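Zanholm Tully bench mat, large: review after a winter of use

Posted 30/05/2023 by Roscoe Delacroix

Mat supplied: my own purchase. I have owned two cheaper mats from the same maker, and neither is compared here except where stated.

The Tully is a closed-cell foam work surface for light bench tasks: jewelry findings, watch parts, small electronics, model fittings. It ships rolled in a cardboard tube. The roll is the first problem. Out of the tube the mat holds a curl at both short ends, and the instruction sheet says to leave it under weight overnight. Mine needed three nights, with books on the corners, before the ends stopped lifting. A buyer who plans to use it the same day should order the flat-packed version, which costs more to ship.

Surface

The top skin has a fine matte texture. A 2 mm jump ring dropped from elbow height bounces once and stays put. On bare laminate the same ring travels to the floor. This is the main reason to own a mat of this type and the Tully does it well. It does slightly worse with ball bearings, which roll as they would on anything flat.

Glare is low under a desk lamp set to the side. With the lamp directly overhead there is a dull reflection that makes steel parts harder to find. The gray version may be better in this respect. I have not tried it.

Heat

Zanholm does not recommend the mat for soldering and I agree. A brief touch from an iron leaves a glossy dent. Tack soldering over a ceramic tile placed on the mat caused no marks, provided the tile had feet. A flat tile passed enough heat through to print its outline in the foam, and the outline is still there.

Chemicals

Isopropyl alcohol: no effect. Light machine oil: a faint stain that fades over several weeks but does not go away. Acetone: dulls the skin on contact. Cyanoacrylate can be peeled off once cured, taking a little of the skin with it if the drop was thick. Epoxy peels off clean.

Cutting

It is not a cutting mat. A scalpel goes in easily and the cut does not close. Jana Görtz, who shares the bench, put one long cut in it in February, and small parts now lodge in that line. I filled it with flexible adhesive, which works but collects dirt.

Grip on the table

There is no adhesive or rubber backing. On a finished wood top the mat slides when pushed firmly from one side. Four squares of shelf liner underneath cured this. The Vernow mat of the same size has a ribbed underside and does not need the liner, though the ribs make it rock a little on an uneven top.

Cleaning

A lint roller removes filings and fluff. Brushing pushes fine filings into the texture. A damp cloth is fine for the rest. 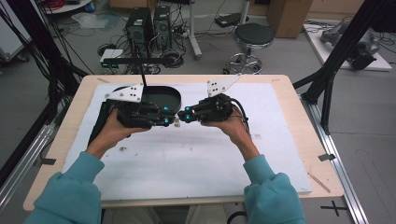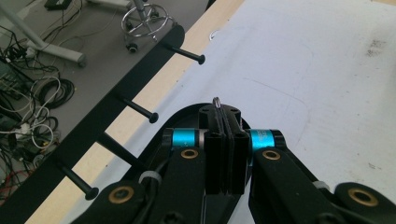
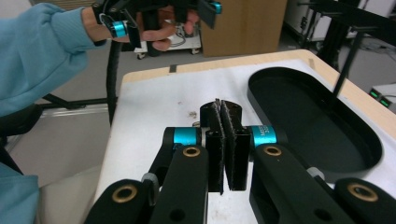
Edges and wear

The edges are cut square and unfinished. The front edge, where forearms rest, has compressed and is now visibly thinner than the middle. It has not cracked. Corners are intact except for one that was caught in a drawer.

The printed ruler along the long side was accurate when new. By spring the first few divisions had worn off. The Tomine mat has its scale molded in, and I would pay extra for that.

Price and sizes

Three sizes are sold. The small one is too narrow to hold a parts tray and leave working room. The large fits a standard desk with a strip left over at the back for a lamp base. Replacement mats are sold singly, without the tube, for a little less.

Score: 7 out of 10. It would be 8 with a backing that grips.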